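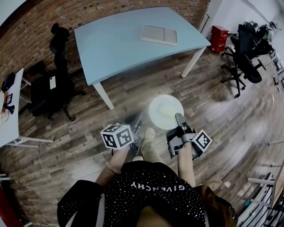 What has to be checked before a session with the hand-held grippers starts?

The floor, the grippers and their marker cubes, the objects, and the person doing the work, in that order. The whole pass takes 12 minutes once you know it, and it goes before every session, including the short ones after lunch.

Rostbridge collection room, session safety and quality check
Checked by: Inês Cardoso
Date: 2025-12-28
Task set: Cludine (tableware, floor and low table)

1. FLOOR AND WALKWAYS

1.1 Floor swept, no paper scraps, tape ends or screws in the work area
OK after a second sweep. Scraps are small, but they slide under a shoe and they also end up in the recordings, where they sit next to the plate looking like part of the task. Please sweep wider than you think you need to!

1.2 Cables off the floor or taped flat
OK. The Frade charger cable now runs behind the desk, which is so much better than before.

1.3 Rolling chairs pushed back out of arm's reach
Comment: people step backward when they lift something wide, and they don't look first (I don't either, my eyes are on the plate). Push the chairs back before you pick up the grippers, while you still have hands.

1.4 Fire extinguisher cabinet clear, door opens all the way
OK. Opened and closed it.

1.5 Shelving stable, nothing hanging over the front
Action: one bin on the upper shelf sat too far forward. Moved it back.

2. GRIPPERS

2.1 Jaws open and close fully, left and right
Left OK. Right OK, lovely and smooth since the new springs went in.

2.2 Finger pads clean, edges not peeling
Right pad wiped with a damp cloth. Replace at the next service.

2.3 Marker cubes tight on the mount, no wobble
OK both sides. Grip the cube, not the gripper, and try to turn it. If it moves even a little, the session waits. A loose cube means the tracked hand position is wrong all the way through, and you won't notice until Bukel has chewed on the files overnight.

2.4 Marker faces clean, no scratches across the black squares
OK. Dry cloth only, please. The spray cleaner leaves a shine.

2.5 Pinch points
New people get shown these in person. Keep loose threads and long sleeves away from the hinge.

3. PERSON

3.1 Closed, flat shoes with grip
OK.

3.2 Hair tied back or clipped
To improve. Long hair swings forward as soon as you lean over a floor task, and it can drop right in front of the head camera or down toward the grippers. There is a box of hair ties by the door, take as many as you like.

3.3 Jewelry on wrists and hands
Thin, close-fitting bracelets are allowed for now. Anything that dangles comes off. I'd like to talk about making it bare wrists for all, so tell me what you think.

3.4 Head camera strap snug, no pressure marks
OK. Loosen it during breaks!

3.5 Back and knees
Floor tasks are hard on the lower back. After 10 takes, stand up and switch to table height. After 50 takes you hand over to the next person, even if it's going great. I know how tempting it is to keep going when the grasps are coming out clean.

4. OBJECTS

4.1 Plates checked for chips and cracks
Run a finger around the rim with a glove on. Chipped plates go in the bin, and please write down which set they came from.

4.2 Shiny plates: glare check
Comment: look at the preview before you start. A bit of shine is fine and even welcome, because kitchens have lights in them. If the rim disappears in the preview, shift the plate a little.

4.3 Start position varied between takes
OK, and much better than in the November batch. Near, far, left, right, turned a bit. A learner that only ever sees one starting spot will reach for that spot forever.

4.4 Missed grasps kept and labeled
OK. I'm so pleased with these. If the jaw slips off the rim and you recover, keep the take and mark it "retry". Those are some of the most useful ones we have. Only throw out takes where a cube was hidden for more than 3 seconds.

5. OPEN POINTS

Second pack of finger pads to order.
Bracelet rule to settle (see 3.3).
Knee mat for the floor tasks, thin enough that it doesn't trip anyone.

Result: cleared for use. Next check before the next session, same sheet.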